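Filed under: Lab diary, Bin picking, Motion planning

May, evening

Started the day with the planner log from last night. The overnight run made 1249 pick attempts before the controller stopped with a joint velocity fault, the same one as last week. The fault comes at the handoff, when the trajectory server stops following the approach path and the contact controller takes over. I had thought it was a timing problem on the network. After reading the log slowly, with coffee, I think it is my own code.

The approach path comes out of the planner with a time stamp on every waypoint. When the last waypoint is close to the one before it, the smoother puts them on top of each other and divides by a very small number. Most of the time the velocity limiter catches it. When the arm is stretched out toward a far corner, it doesn't catch it in time. I wrote a check that merges any two waypoints less than 2 milliseconds apart and keeps the later one. It is four lines, and I spent most of the morning on a test for them.

Ran the test against the recorded paths from Clunorell, the old simulator setup. It passes. I don't trust Clunorell on contact at all, but for path timing it is good enough.

Then perception. The new segmentation weights came over from Dradham before lunch. They handle the hairbrushes and combs better than the old ones did. Teeth and bristles used to break up into many small masks, and the grasp ranker would pick one tooth and be very sure about it. Now a comb mostly comes back as one mask. Thin dark things are still poor. The depth map has almost nothing on them, so the mask is fine in color and the points under it belong to the floor of the bin. I raised the minimum point count and set the ranker to fall back on a fixed floor height when the count is too low. It's a crude fix and I have put it in the notes as crude.

The calibration had also drifted by a little. I redid the hand-eye solve with 14 poses and the error came down to where it was in April. Saved the old transform under a new name in case I need it back. I should write a script that compares the two at startup and complains. I have been saying this since winter.

Afternoon was for the real bin. I mixed the small set: comb, paintbrush, makeup brush, the orange-red block and the rest. The thing I wanted to look at was wall clearance. The planner treats the bin as five flat boxes, but the walls slope, and the margin I give them is the same everywhere. Near the floor it is too careful and near the rim it is not careful enough. The cable bundle isn't in the collision model either, apart from one fat cylinder I added around the wrist months ago. 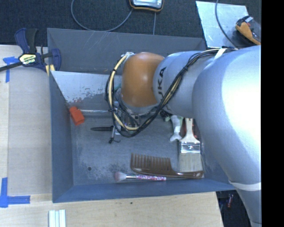 Horkunero wrote back on the ticket that the fat cylinder should go, and that a chain of small spheres along the loop would cost less in the checker than I think. Move the spheres with the last joint only, the ticket says, and leave the upper part of the cable alone until it causes trouble. Horkunero also asked if I had profiled the checker before deciding it was slow. I had not.

So I profiled it. One planning call does 3274 collision queries when the target is close to a wall, and more than half of them are the gripper against walls it can't reach from that side. I added a coarse box test in front. Planning time fell enough that I could afford the spheres, and I put them in before dinner. I had the sphere offsets wrong at first. I was reading them in the base frame, and the planner refused every single target in the bin. Fixed after an hour of looking in the wrong file.

With spheres in, it finds grasps along the near wall that it used to reject. It also takes odd routes to get there, with a lot of wrist rotation for no gain I can see. The cost weight on the last joint is probably too low now. I left it alone tonight because I want to change one thing at a time.

Things for tomorrow: sloped walls in the collision model, as a mesh or as tilted boxes. Wrist cost weight. Ask Morin if the release branch is frozen yet, as the merge check should go in before that happens. Clean up the log format, which still prints joint angles in degrees in one place and radians in another.

Started the overnight run again at 8:40 with the new check on and the velocity limiter left as it was. Back hurts. Going home.

Last updated: May

Back to top | Contact | All diary entries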